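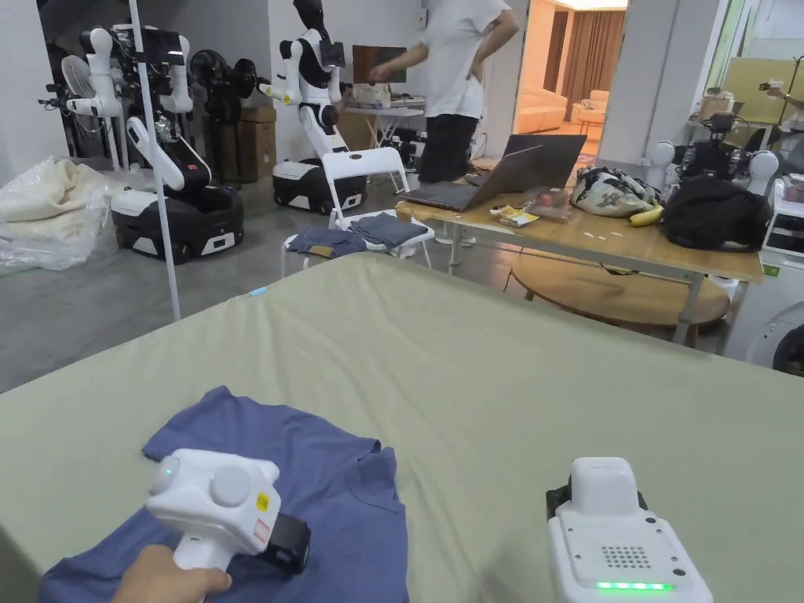
Skandix、衣類折り畳みの教示手法「Groltumden」の評価結果を公表

2024年2月14日
Skandix 広報室

Skandixは、手持ち式グリッパによる教示データを用いて双腕ロボットに衣類の折り畳みを学習させる手法「Groltumden」について、評価結果をまとめた技術報告を公表しました。評価ではTシャツの折り畳みを79回試行し、このうち60回で所定の形状に到達しました。教示データの収集にはロボットの腕を使用せず、人が左右の手にグリッパを持って作業した記録のみを学習に用いています。

本研究は、Skandixの操作学習グループが、学習モデルの開発を担当するMena研究室およびSalem実験棟の運用チームと共同で実施したものです。研究代表者はNermina Radulovićが務めました。

研究の背景

衣類のように柔らかく形の定まらない対象物は、ロボットによる操作が難しい対象の一つとされています。同じTシャツであっても、置かれるたびに皺の入り方や袖の位置が異なり、布が重なった部分では裾と袖の区別がつきにくくなります。剛体の部品であれば、位置と向きを求めれば把持の計画を立てることができますが、布の場合は把持した後にも形状が変わり続けるため、途中の状態に応じて動作を選び直す必要があります。

こうした作業を学習させる方法としては、遠隔操作によってロボットの腕を動かし、その軌跡を記録する方式が広く用いられてきました。この方式では、記録された動作をそのままロボットで再現できる利点があります。一方で、操作者は腕の遅れや可動範囲の制約を受けながら作業することになり、布を軽く引いて張りを確かめる、端を持ち替えるといった細かな動作が記録に残りにくいという課題がありました。また、収集の間は機体が占有されるため、評価実験と収集作業の日程が重なることも少なくありませんでした。

Groltumdenでは、作業者がロボットの手先に相当するグリッパを両手に持ち、机上の衣類を直接操作します。把持の機構が人の指とは異なるため、作業者は指先でつまむ動作を使うことができず、あごの開閉だけで布を扱います。この制約を収集の段階で課すことにより、得られた動作をロボット側の手先に対応づけやすくすることが、本手法の基本的な考え方です。

教示データの収集

収集はSalem実験棟において、昨年9月に開始されました。作業者は13名で、事前に把持と解放の練習を行ったうえで、あらかじめ定めた手順書に従ってTシャツを折り畳みました。衣類の初期状態は一定にせず、丸めた状態、片側の袖が身頃の下に入った状態、裾がねじれた状態などを指定し、指定された状態から作業を開始しています。

記録の単位は、衣類に最初に触れてから両方のグリッパが布を離すまでを一件としました。途中で布を取り落とした場合も、作業者が自力で持ち直して折り畳みを完了したものは有効な記録として残しています。持ち直しを含む記録を除外しなかった点は、従来の社内基準からの変更にあたります。学習に使用した有効な記録は2,970件です。

手順書では、左右の役割を固定していません。先に裾を押さえる手が右であるか左であるかは作業者の判断に任せ、持ち替えの回数にも上限を設けませんでした。ただし、グリッパの先端同士を衝突させる動作と、布を机から大きく持ち上げて振る動作は、ロボットでの再現時に危険を伴うため禁止事項としています。

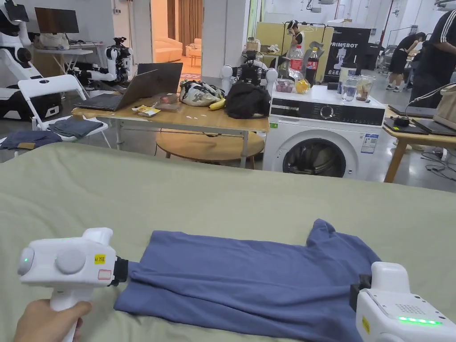

この取り扱いにより、作業者ごとの手順の違いがデータに含まれることになりました。布の端を左右で押さえて横に張り、次に裾側を送る作業者がいる一方で、片側を先に半分まで折り、もう片側を後から合わせる作業者もいました。研究グループは、手順の統一を行わず、複数の手順が混在したまま学習に用いた場合にどの程度の安定性が得られるかを、今回の評価項目の一つに位置づけています。

各記録には、左右のグリッパの動き、あごの開閉量、および作業を見下ろす視点からの映像が含まれます。時刻の対応づけは記録の開始時に行い、対応のずれが許容範囲を超えたものは、有効な記録の件数に含めていません。個々の作業者を識別する情報は、学習用データへの変換時に削除しました。

学習モデルの構成

Mena研究室が開発した学習モデルは、映像とグリッパの状態を入力とし、短い区間ごとの動作を出力します。区間の途中で布の状態が想定と異なると判定された場合には、残りの動作を破棄し、その時点の映像から新たに動作を生成します。この再計画の仕組みは、収集時に残した持ち直しの記録を活用するために導入されたものです。

モデルの設計にあたっては、折り畳みの工程を明示的に区切る方式も検討されました。布を広げる、片側を折る、反対側を折る、裾を上げる、という順に工程を定め、それぞれに専用のモデルを割り当てる方式です。予備実験では、工程の切り替わりで動作が停止する例が多く見られたため、最終的には工程を区切らない単一のモデルが採用されました。技術報告には、不採用とした方式の構成および予備実験の条件も付録として収録しています。

入力映像については、衣類の周囲を切り出さず、作業室の背景を含めて使用しています。机の向こう側では他の作業が並行して行われることがあり、人や物の配置も記録ごとに変わります。研究グループは、背景を隠す処理を加えると、布の縁が机の端に近い場合に必要な情報まで失われるおそれがあると判断しました。代わりに、学習時に色調と明るさを変化させる処理を加え、背景への過度な依存を抑えています。

評価の方法

評価は、学習済みモデルを搭載した双腕ロボットを用いて実施しました。使用したTシャツは学習用データの収集に用いたものとは別に用意し、初期状態は試行ごとに担当者が手順書から選びました。成否の判定は、ロボットの操作にも学習にも関与していない所員が行っています。

成功の条件は、両袖が身頃の内側に収まっていること、裾と肩の位置が所定の許容範囲で揃っていること、および動作終了後に布が机上に置かれていることの三点です。途中で人が布に触れた試行、または非常停止を行った試行は、仕上がりの状態にかかわらず失敗として扱いました。所要時間は記録しましたが、成否の条件には含めていません。

評価の開始前には、判定を担当する所員に対して、過去の予備実験で得られた仕上がりの例を用いた説明を行いました。判定に迷う例については、その場で研究グループに照会することを認めず、判定者が記録票に理由を書き添えたうえで結論を出すこととしました。記録票の様式は技術報告に添付しています。

評価結果

79回の試行のうち、成功は60回でした。失敗した試行の内訳を見ると、13回は袖の処理に起因するものであり、身頃の下に入った袖を引き出せないまま次の動作に移った例、または引き出した袖を身頃と一緒に把持した例が該当します。残りの失敗には、裾の位置ずれのほか、布の端を把持できずに同じ動作を繰り返した例が含まれます。

成功した試行の中にも、途中で布を一度離し、持ち直してから完了したものがありました。研究グループは、これらの動作が収集時の持ち直しの記録に近い経過をたどっていることを確認しており、除外基準の変更が一定の効果をもたらした可能性があるとしています。ただし、持ち直しを含まないデータのみで学習したモデルとの比較は、今回の評価には含まれていません。この比較は次の段階で実施する予定です。

初期状態による差も認められました。丸めた状態から開始した試行では、布を広げるまでの動作に時間を要したものの、その後の折り畳みは比較的安定していました。これに対して、裾がねじれた状態から開始した試行では、ねじれが残ったまま折り畳みに入り、最後に位置ずれとして現れる傾向がありました。

Nermina Radulovićは、今回の結果について次のように述べています。「試行の多くで所定の形状に到達したことは、手持ち式の機器で集めた記録が双腕ロボットの学習に利用できることを示しています。一方で、袖の失敗が目立つことは、収集時の初期状態の選び方に偏りがあったことも示唆しており、データの構成を見直す必要があると考えています。」

作業者への聞き取り

収集期間の終了後、研究グループは作業者を対象に聞き取りを行いました。質問項目は、グリッパの持ちやすさ、手順書のわかりやすさ、休憩の間隔、および折り畳みの途中で判断に迷った場面についてです。回答は無記名で集約し、個別の記録とは結びつけていません。

複数の作業者が、作業に慣れるまでの間は布を強く挟みすぎる傾向があったと回答しました。あごを深く閉じると布が二枚重なって入りやすく、離すときに端が引きずられるためです。また、長時間の作業では手首の角度を保つことが負担になるとの意見があり、期間の途中から連続作業の上限を短縮し、休憩時に左右の持ち手を点検する運用に改めました。

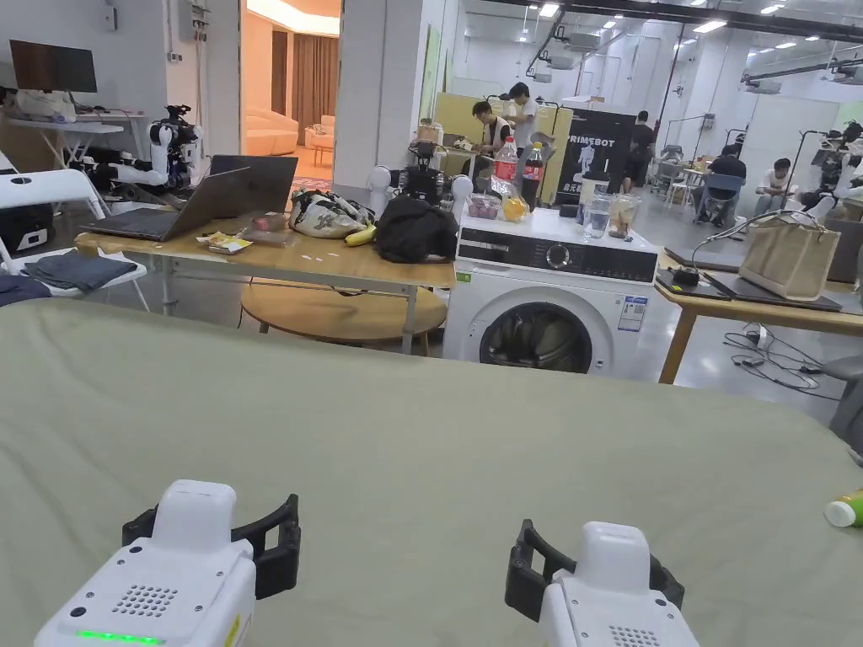 Ginette Leblancによれば、最も判断に迷うのは布を離す瞬間であり、片方のあごを先に開くと、もう片方に残った布の重みで折り目がわずかに回ってしまうとのことです。左右を同時に開くよりも、先に机へ軽く押し当ててから順に離すほうが仕上がりが安定した、との指摘もありました。手順書の初版にはこの点に関する記載がなく、各自が作業の中で身につけていたことになります。

この指摘を受けて、研究グループは有効な記録の一部を確認し、布を離す直前の動作を分類しました。机に押し当ててから離す動作は、収集期間の後半の記録に多く見られました。手順書の改訂版には、押し当ての動作を推奨事項として追加しています。必須とはせず、布の端が机の縁に近い場合などは従来どおり作業者の判断に任せることとしました。

聞き取りでは、机上の布面に関する意見も寄せられました。Tシャツの下に敷かれた布が動作に伴って寄ることがあり、そのまま作業を続けると、衣類と敷布を一緒に挟みかけることがあるというものです。今後の収集では、作業者が記録の合間に敷布を整えることを認め、整えた場合はその旨を記録票に残します。

制約事項

今回の結果の適用範囲には、いくつかの制約があります。第一に、対象とした衣類はTシャツに限られます。前開きの衣類、厚手の衣類、および留め具の付いた衣類は、把持の位置や折り畳みの順序が異なるため、同じモデルで扱えるかどうかは確認されていません。

第二に、評価はSalem実験棟の内部で行われたものであり、照明や机の高さが大きく異なる環境での性能は不明です。背景を含む映像を入力としていることから、環境の変化による影響は別途調べる必要があります。研究グループは、机の高さを変更した条件と、照明を一部消灯した条件での予備的な試験を計画しています。

第三に、手持ち式グリッパとロボットの手先とでは、力の加わり方が完全には一致しません。人は布が引っかかったと感じた時点で無意識に力を緩めますが、今回の記録には把持力そのものの計測値が含まれていません。あごの開閉量から力の変化を推定する方法も検討されたものの、布の厚みや重なりの影響を切り分けられず、採用を見送りました。

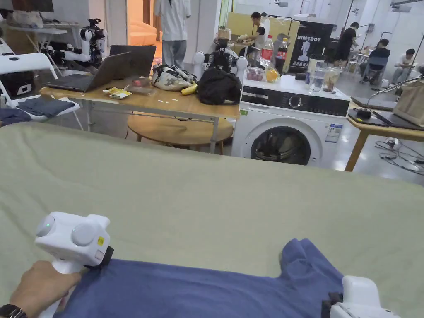

今後の予定

研究グループは、袖の処理に関する記録を追加で収集し、モデルを再学習したうえで、同一の条件による評価を改めて実施します。追加の収集では、片袖が身頃の下に入った状態と、両袖が重なった状態を重点的に扱います。あわせて、持ち直しを含む記録と含まない記録を分けて学習させ、再計画の頻度と成否にどのような差が生じるかを調べます。

Mena研究室では、布の端を把持できずに同じ動作を繰り返す現象について、繰り返しを検出した時点で把持の位置を変更する処理の開発を進めています。現行のモデルでも再計画は行われますが、映像の変化が小さい場合には直前とほぼ同じ動作が生成されるため、過去の動作の履歴を入力に加えることが検討されています。

Salem実験棟では、収集用の手順書と記録票を共通の様式に整理し、衣類以外の布製品を対象とする研究でも利用できるようにする作業が始まっています。最初の対象はタオルとし、角の検出と四つ折りの手順を定めたうえで、少人数による試験的な収集を行う予定です。

公開資料

技術報告は、所定の利用条件に同意した研究機関に対して提供します。提供する資料は、収集手順書の改訂版、記録票の様式、学習条件の一覧、評価試行ごとの判定結果、および不採用とした方式に関する付録です。試行ごとの判定結果には、初期状態の区分、所要時間、失敗時の分類が含まれます。

学習用データ本体の提供については、映像に作業室内の人物が含まれることから、所内の審査が終了するまで保留とします。審査では、人物の領域を加工した場合に学習結果へ及ぶ影響についても確認します。審査の結果と提供の可否は、改めて本欄で告知します。

資料の利用を希望する機関は、Skandix広報室あてに、機関名、利用目的および管理責任者を記載した申請書を提出してください。申請書の様式は広報室で配布しています。技術的な内容に関する照会は、広報室を通じて操作学習グループに取り次ぎます。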